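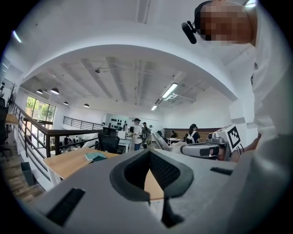
Wooden desk with the light tan top, black mesh chair behind it.

I sell three desks at Nasau and the Escobedo is the one I'd take home. It's 27 inches deep, so a keyboard and an open notebook fit with room left for your elbows (I spread out a lot!). The top is real wood with an oil finish, and coffee rings wipe off if you get to them the same day.

Pair it with the Hasham mesh chair. Mine has done 12 years and the back still hasn't sagged. Casters roll fine on wood floors, no mat needed.

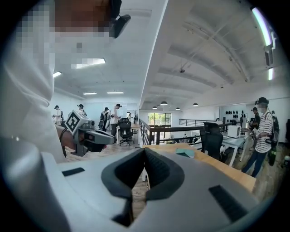
Mesh chair by the white desk, upstairs near the railing.

If you've got a loft or an upper floor, please measure the stairs first! The Escobedo comes in one flat box, 40 pounds, and turning it on a landing takes two people. Legs bolt on with the wrench in the box. Want it in white? Ask for the Pollov top when you order, same price.

Emília Gajdoš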